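Minutes, shared workshop, April, back bench
Started 7:15 p.m., once the bench was wiped down to everyone's grudging satisfaction.

**1. Last month's minutes**

Approved. The word "catastrophic" was struck from the part on the glue gun and replaced with "regrettable."

**2. Zirnedar (the cutlery sorter)**

The build is still two hand-held grippers, a set of tinted bins and a great deal of optimism. The plan remains to record sorting by hand first and let the arm copy it later. It was agreed that forks and knives go in as they are, wooden handles included, and that no one is to line them up nicely beforehand. The arm will not be so lucky.
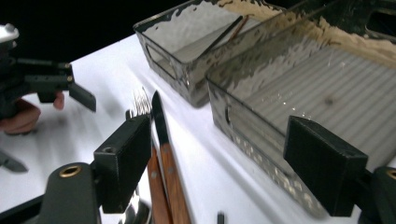 **3. Money**

Balance stands at $1,379. Motors for the arm were quoted at $400 from Skodon and $215 from Letine. The Letine motors come without a manual, connectors or any stated voltage. A motion to buy from Letine anyway failed, with visible regret. Skodon order approved.

**4. Bins and cables**

Discussion of whether three bins in a row is the right layout. A proposal to put spoons in the far bin was opposed by the left-handed, then supported by the left-handed once the bench was turned around in the sketch. Left open.

Cable routing took up the rest of the item. Both grippers trail cable toward the arms, and a sleeve clip was suggested. The fork, knife and spoon pile stays as the standard test until the arm can manage it.

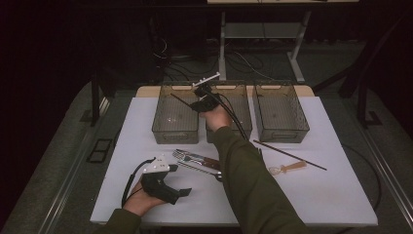
Yazıcı objected that a pile of three is too easy and asked for a full drawer's worth before the summer. The objection was noted, along with the observation that the arm does not yet have an elbow.

**5. Any other business**

- The good hex keys are missing again.
- Sleeve clips to be printed in whatever color is already loaded.
- Labels for the bins: deferred, pending item 4.

Closed at 9:40 p.m.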